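History of Dress, Unit 7: Laundry and linen before the washing machine
Handout to go with the second lecture. Tutor: Jarrah Tamihana

Most people in the eighteenth century owned few outer garments and washed them rarely. Wool coats and silk gowns were brushed, aired and spot-cleaned. What went into the wash was linen: shirts, shifts, caps, aprons, sheets and baby cloths. These sat next to the skin and took the sweat and dirt, so the clothes on top lasted longer.

The great wash

Larger households saved their linen up and washed it all together, often every month or two. The more linen you had, the longer you could wait, and a long gap between washes was a sign of money. The Dorkham household book lists 54 shirts for one family, with 2 washerwomen hired in each March. Poorer families washed weekly or more often, as they had little to change into.

Lye and soap

Lye was made by running water through wood ash. Linen was layered in a tub and the lye poured over it again and again – this was called bucking. Soap was used as well, but in Britain it was taxed from 1712 until 1853 and many households were careful with it.

Urine, kept until it turned stale, was also used on stains. The ammonia in it shifts grease.

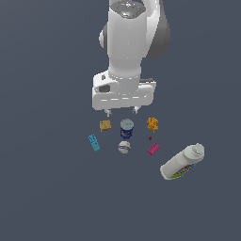
Drying and bleaching came next. Linen was spread on grass or hedges where there was room, and sunlight helped to whiten it. Theft from hedges turns up often in court records. In towns, drying was harder and some laundresses paid for the use of a ground outside the walls.

Starch and blue

Starch was made from wheat and stiffened caps, cuffs and ruffles. Blue, from smalt or indigo, was added to the last rinse to hide yellowing. Ironing was done with flat irons heated at the fire, or box irons with a hot slug inside.

For next time

Read Romain Hamel's chapter on the Norkgate laundresses and bring notes on how they were paid. Look for:
– day rates and piece rates
– food and beer given as part of the wage
– who supplied the soap

History of Dress course handouts, August 2019. Queries to the Lacroix Room office. Back to top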